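The small things people keep near the bed

A conversation with Zulmira Patrício about bath puffs, tea jars and the trouble with drawers

When I ask Zulmira Patrício how she came to spend her days sorting through other people's odds and ends, she laughs and says she began with her own, and that it took her the best part of a winter. She was renting one room in Vedstead then, sleeping, eating and working in it, and she had what she calls "a perfectly good wardrobe and no idea where my tweezers were". She now visits people who live in one room, mostly students and people in their first jobs, and helps them find a place for the little things. Not the furniture, she is quick to add. She doesn't do furniture.

"People always ring me about the furniture first," she says, stirring her coffee for rather longer than it needs. "They want a shelf, they want a bed with something under it. And then I come round and we sit down, and the furniture is fine! What's bothering them is forty little objects that have never lived anywhere. A scrunchie. A powder puff. Something soft that a cousin gave them. You can't buy a cupboard for that, or you can, but then you've got a cupboard full of it."

Her method, if she will allow me the word (she pulls a face at it), is to get everything soft and small out onto one surface before anybody decides anything. A table will do, or the bed if there is no table. She likes a cloth underneath, preferably a checked one, and she can talk about this for some time.

"On a plain white sheet you lose all the white things, and bathroom things are nearly always white or cream. Put down a check or a stripe and suddenly you can see your tissue and your face cloth and that little knitted band you thought you'd left on the train. I learned that from Ulla Magnusson, who taught me to sew. She never cut anything out on a plain cloth if she could help it."

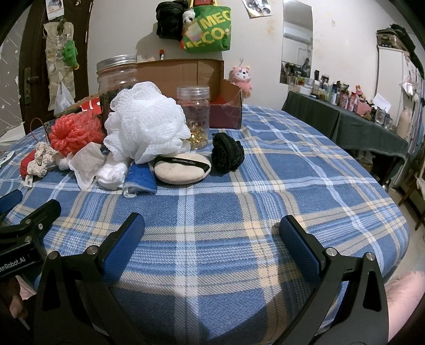 So out it all comes, and then she asks people to put their hand on the pile and tell her which things they have used this week. She is in no hurry over it. One visit last February went on until the buses had stopped, and she walked home with a bag of somebody else's yarn under her arm, very pleased with herself.

The bath puff is her favourite subject. She has strong feelings about bath puffs, and I should warn anyone who meets her at a party. Nearly everyone owns two, she says, one they use and one that came in a gift set, and they keep both for years out of a sort of politeness.

"If it has been in the shower, it has to hang up. I won't have a used one in a box, it never dries out properly and it starts to smell like a pond. If it's new, fine, it can go in with the flannels. But choose! Hélder Abreu, who I shared a kitchen with for three years, had a new one he was saving. What was he saving it for? A royal visit?"

Does she throw a lot away? Hardly anything, as it happens, and she thinks the fashion for filling black sacks has done people harm. She would sooner see a knitted ball kept on a windowsill where it can be looked at than thrown out in a fit of virtue and missed by the weekend. What she does insist on is that things made of yarn stay away from anything that can leak, and that a powder puff gets a lid or a bag of its own.

We move on to jars, and she brightens. She is all for clear jars with a screw lid, especially for loose leaf tea, though she would rather people stood them somewhere out of the sun. "Tea likes the dark, I know, I know, my friend Mayu Yoshida tells me every time she comes. But a student who can see the tea drinks the tea. In a tin at the back of a shelf it just gets old. I say drink it faster and don't worry." Capsules and vitamins she keeps well apart from food, in the pot they came in, with the label left on so that anyone can read the dose.

And tins? She sighs happily. Tins are for buttons, beads, hair grips, the single earring. A pretty tin can sit out on show all year and no one minds what is inside it. She tells me her grandmother's held 171 buttons, which she knows because she was made to count them whenever it rained.

Cardboard boxes get more mercy from her than I expected. She doesn't think you should spend money on baskets until you have lived with a box for a month – a plain open one, flaps and all – and found out whether you ever look in it. Most of her visits end with a cardboard box and a felt pen. A firm called Nament once wrote to ask if she would recommend their fabric cubes, at 32 pounds for the set, and she wrote back that she had nothing against them but that her clients had rent to pay.

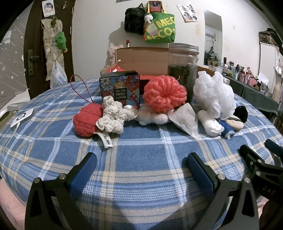
Tea in a tall jar, a flowered tin, and bags hung on the wall behind.

Walls are where she thinks most rooms have space to spare. Backpacks and cotton totes take up a chair if you let them, and then you have no chair. Hung up by the bed they keep their shape, and you can drop the library book in as you walk past. She is fond of a wall with photos on it too, and little plush animals, and whatever else people like to clip up there.

"I went to see a young man, Custódio Guerreiro, very neat, very worried. He asked me if the toys should come down because he was a grown-up now. I said, who's coming to inspect you? They're up on the wall, they're not in anybody's way. He was so relieved he made me soup."

The things she finds hardest are cables and tape. They wander. A cable belongs with the machine it feeds, she says, tied with a bit of ribbon if you have nothing better, and a roll of tape should have one home and go back to it every single time, even if that home is a nail. She admits that her own tape is at this moment somewhere in the flat, and that she has bought another.

I ask whether people slide back after she has gone. Of course they do, she says, and so does she. She asks them to do the whole thing again in the spring, out onto the cloth, hand on the pile, and it goes much faster the second time. Some of them send her a picture when they've finished. Others ring up to argue about bath puffs, and those calls she enjoys most of all.

By now her coffee has gone quite cold and she drinks it anyway. She has a visit at four, over by the Baptista bakery, to a woman with a great deal of yarn and a very small bed, and before she goes she asks if I happen to have any tape.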